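The Spoon

Nadhirah came to the laboratory at six in the morning, when the heating was still off, and she put the kettle on before she took off her coat. The result had been on the server since midnight. She did not want to read it alone, but Ewan was already at his desk, so she did not have to.

"You looked," she said.

"I looked," said Ewan. "Sit down first."

The method was hers. For two years the group at Tirnidach had collected demonstrations in the usual way. A person took the gripper in one hand, set a table, cleared a table, and the policy learned from all of it together, 2000 recordings for each model. Nadhirah had proposed something smaller. She wanted to keep only the part of each recording just before the fingers close, and to throw the rest away. She believed that a person decides everything in that part. Paora Stubbs, who directed the group and paid for the computers, had told her it was a pretty idea, and in his mouth pretty was not a kind word.

So she had made her own set with 300 recordings. She held the gripper herself for most of them, until her wrist hurt and she had to sleep with a bandage. Kylie Waaka did the others.

"Tell me the cups," Nadhirah said.

"The cups are the same as the old model."

"The same is good. With 300, the same is very good."

"Yes. The plates are a little better." Ewan turned the screen a little toward her, but not enough. "The spoons are 18 failures in a row."

She drank her tea, though it was too hot. Outside the window the snow of January lay on the parking lot, and a man was walking across it with a shovel on his shoulder.

"In a row," she said.

"It goes to the spoon, it stops over it, and it stays there. It does not close. After the time limit the arm goes home."

They watched the first trial, and then the second. The arm moved down nicely, with the fingers turned the right way, and then it waited above the handle like a visitor who has rung the bell. Nadhirah had expected it to miss, or to push the spoon off the plate. She had not expected it to be polite.

Kylie came in at eight with wet boots. She watched four of the trials standing up, eating a roll from a paper bag.

"It's me," Kylie said.

"What is you?"

"That stop. I do that. With cups I just take them, but a spoon is thin and I was afraid to grab the plate also. So I wait a moment before I close." She brushed the crumbs from her sleeve. "I did all the spoons, remember? Your wrist was bad."

Nadhirah remembered. She also remembered that she had cut the recordings by a fixed time, with a small program she wrote in one evening and was proud of. If the waiting was long enough, then the waiting was all that was left. The approach had been cut away with the rest, and the model had taken it from the cups. The stop it had taken from Kylie.

"Then the idea is not wrong," said Ewan slowly. "The scissors are wrong."

"Paora will say it is the same thing."

"Paora is in Lowther until tomorrow."

Nadhirah laughed, and it surprised her. She opened the folder of spoons and sorted it by length. The longest one was at the top. She moved the slider to the place where Kylie's hand had become still, and she let it play, and for a good while the only sign that it was playing was the clock in the corner. She thought of Kylie, alone in the evening with the lamp on, holding her breath over a spoon.

"What were you thinking there?" she asked.

Kylie bent down to see. "That I was hungry," she said, and she went to hang up her coat.

Nadhirah began to mark the recordings again, by hand this time, from the first one.
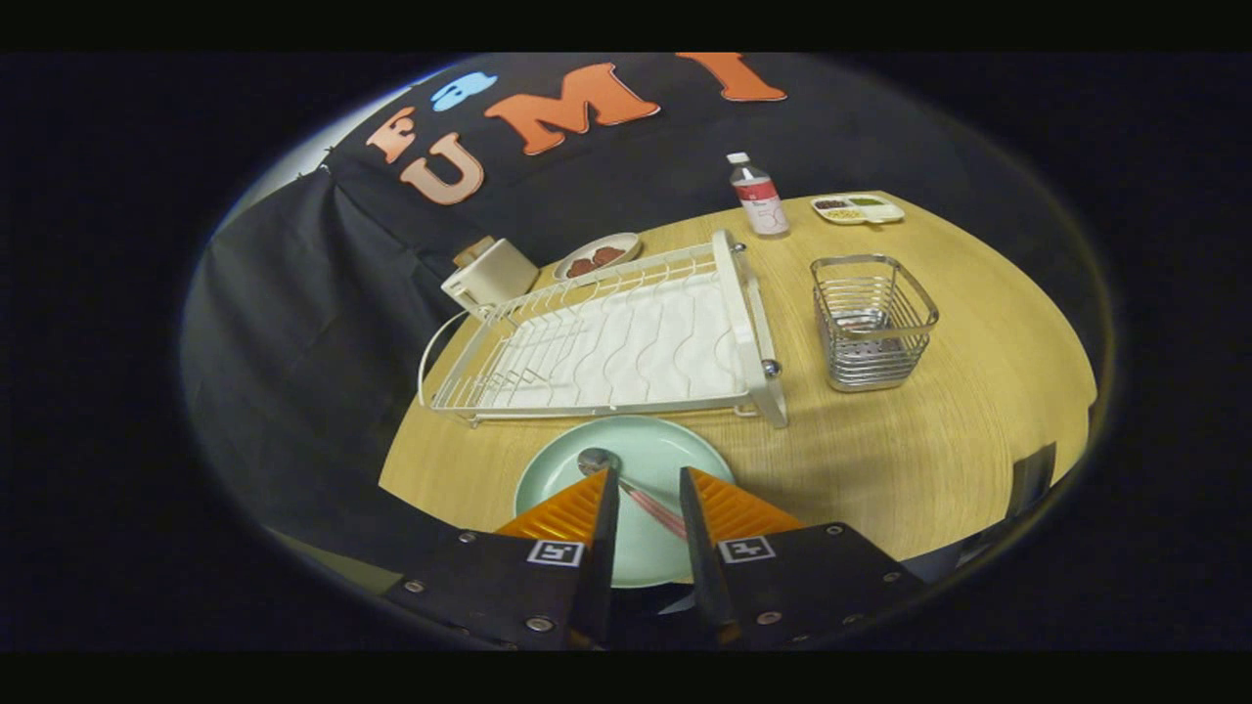 Over the pink-handled spoon, before closing.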